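Book group picked Hala Lamrani's Hestlow books for the winter, all four of them, and I'm the one who said I'd write something up. I have now read 1,614 pages about a family of river witches who can't agree on who gets the boat.

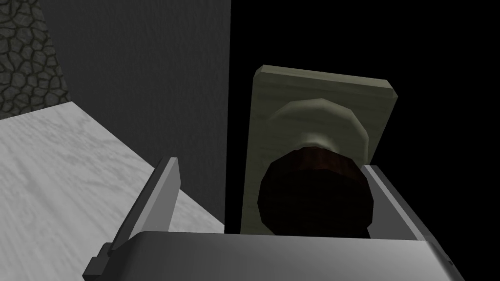
Book one, The Radel Bride, is the slow one. It runs 358 pages and the curse doesn't show up until page 200, by which time I had learned a great deal about eel prices. Stick with it. Once Pakzad the ferryman turns out to be older than the river, things pick up and pretty much stay up.

The second book is where Lamrani starts having fun. Plustine, the talking heron, gets most of the good lines and knows it. I could have done without the duke. He broods on a staircase for two chapters, then leaves by a window, and the plot doesn't seem to notice either way.

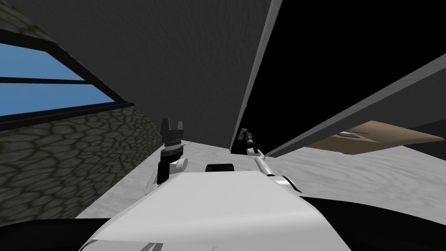 Yasaman Asadi argued hard on Thursday that book three is the best of the lot. She likes the trial, and she's right that the trial is great, with the drowned witnesses dripping all over the court records. I still think the sister's big betrayal comes too early. She's forgiven by breakfast, and in my family a borrowed casserole dish gets a longer grudge than that.
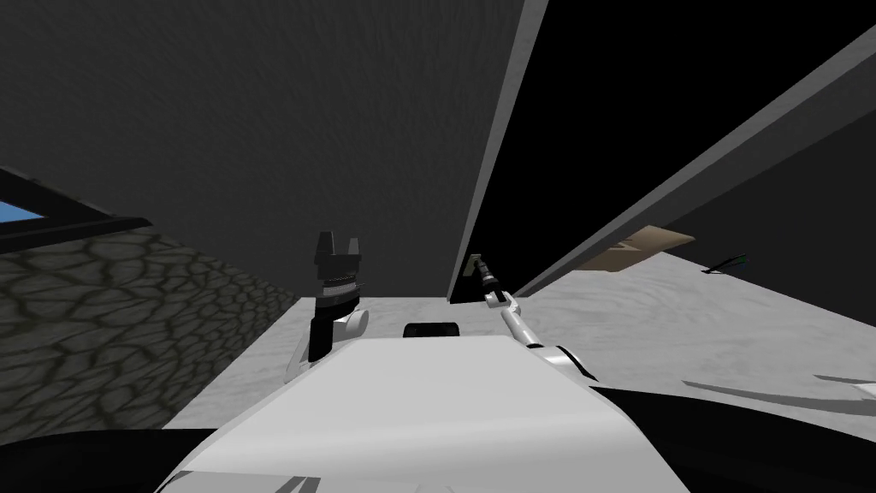

Gripper pointing up, its two black fingers open.

Book four wraps up the war, the curse and the boat, in that order of importance if you ask me and the reverse if you ask Lamrani. The last 2 chapters are lovely. I read them standing in the kitchen with the rice burning.

Reading order: as published. Skip the prequel novella until you're done, as it gives away the heron.

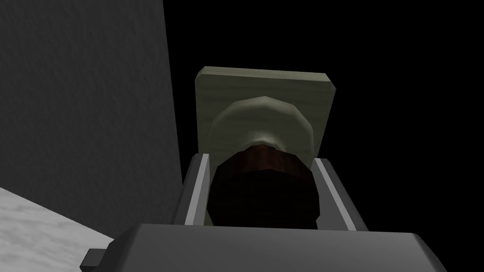 Two upright fingers, pale stripes on the inside.

Next up is something short. Suggestions by Thursday, please, and no dukes.

Contact the editor | Copyright Hestlow Readers' Newsletter | Back to top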